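The Back Bedroom at Drallarach
Gallery: Linens, Mats and Making the Beds

Hello again, and thank you to everyone who wrote in after the kitchen pages went up. So many of you asked about the bedrooms that I have gone ahead and given them a page of their own, which I meant to do back in January and then of course the pipes had other ideas. Drallarach is a plain old house with a long hallway and two bedrooms at the back, and what it lacks in closets (there is one, and the door sticks) it has always made up for in bedding. I don't think I have ever been in a house with so many sheets in it. They came from aunts, from church sales, from the Rivadeneira shop downtown before it moved out to the highway, and a good many came from Wavano, where you could once buy the seconds off a table by the door if you got there before lunch.

When we first opened up the linen chest I made a list, because I am a list person, and it came to 105 pieces if you let a pillowcase be a piece. Some went straight to the rag bag. Some were so thin you could have read a newspaper through them, and I kept a couple of those anyway because they are the softest things in the world on a hot night and I can't be talked out of it. The rest have been washed, dried out on the line, and put back into use, and I do mean use! I don't believe in a good sheet that lives in a drawer.

A word on color before we get to the bed. My grandmother's side of the family liked white and only white, and the other side liked everything else, and I am sorry to say I take after the other side. Strong pinks and yellows wake up a back room that doesn't get much sun until four in the afternoon. If you are nervous about a big pattern, start with the bottom sheet and keep the blankets plain. You can always cover it up again. I tried this with a green stripe years ago and never did cover it up, and now I can hardly sleep on a plain one.

The woven mats are another story and I could go on about them all day. We have always kept them handy for the bedrooms, to sit on or to spread out when the bed is stripped, and in the warm months a mat is cooler than any blanket you can name. Shake them outside, wipe them with a barely damp cloth, and roll them, please don't fold them. I folded one, once, and it has had a crease down the middle ever since that you can feel through a cotton sheet. The replacement came from Vendis and took eighteen days to arrive, rolled up in brown paper like a rug, and I was so happy to see it that I kept the paper too.

For washing the bright sheets, I go cool and I go inside out, or as near to inside out as a sheet can manage, with the printed side folded in. Pinks go with pinks the first few times. Hang them in the shade if you have any shade, and bring them in while there's still a little give in the cloth, and you may get away without ironing, as I nearly always do.
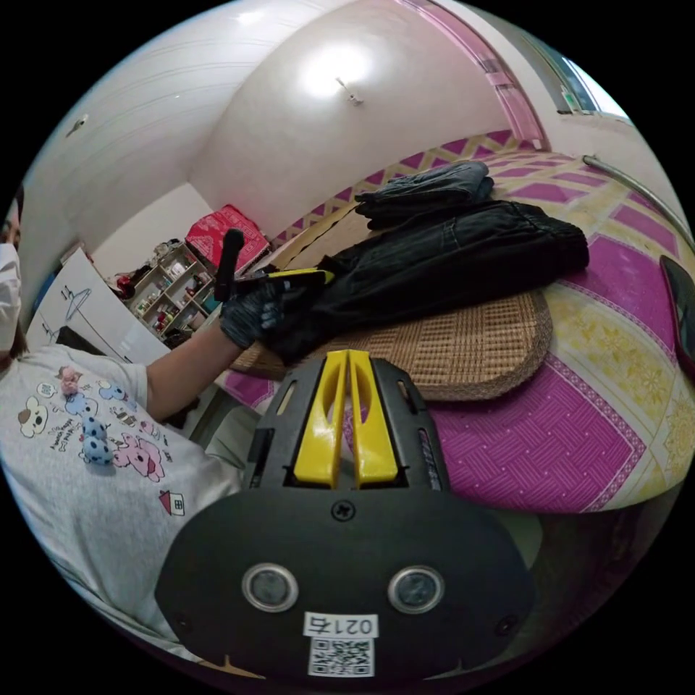 The patterned sheet on the bed, magenta pink in diamonds and rectangles, with borders of yellow, cream and white and small flowers and geometric bits worked in. The woven mat is there too.

Marisela wrote: My mother had a pink sheet with yellow borders on the guest bed for as long as I can remember, and we all fought over who got to sleep in there. Hers faded along the fold lines from sitting in the cupboard, so I'm with you on using them. Do you put anything in with the first wash to hold the color? She swore by vinegar and I have never known whether to believe her.

I used vinegar for years myself, Marisela, half a cup in the rinse, and I can't promise it held a thing, but the sheets came out feeling nice and the smell goes once they've been on the line. Mostly I trust cool water and a bit of patience. The pillowcases are next, as soon as I have finished mending the edges on the blue ones.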